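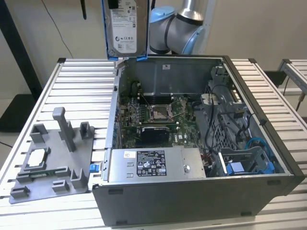 Handout 3: Looking after the Clikby teardown cell
Priremgate Robotics Short Course, Tuesday group

Today is the hands-on one! Everything we did on paper about fixtures and datums gets used on the desktop PC cell, with the case on its side, open face up, and the grey tray to its left.

Start with the tray. Check the posts for play and wipe out the square pocket for the processor (a crumb of grit in there tilts the part, and then the next pick goes wrong in lovely, puzzling ways). Then re-teach the tray corner and write the offset on the Danel sheet.

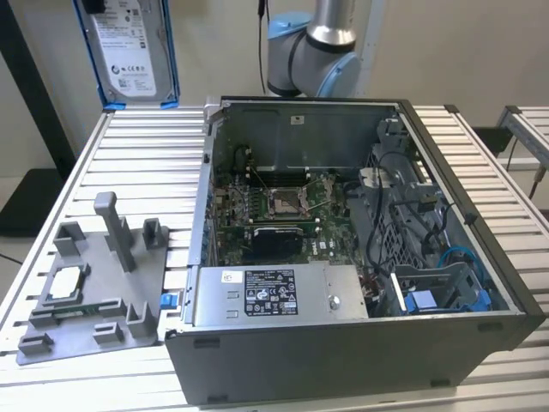 Next, the socket. With the lever open and no processor fitted, the contacts are exposed, so keep fingers, sleeves and cloths well clear. Run the approach at 7 per cent speed the first time, hand on the stop.

Drives are my favourite part. The arm holds the hard disk by its blue carrier, and the grip must be square before you go anywhere near the cage.

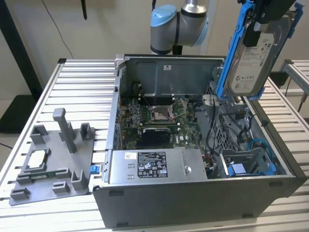 Watch the cables too, especially the blue SATA one, as it curves right through the cage area.

Gripper pads: inspect every 36 hours of running, change at 3,000 cycles. Spares are in the Fairclough drawer.

For next week: bring your offsets and one fault you'd like to chase.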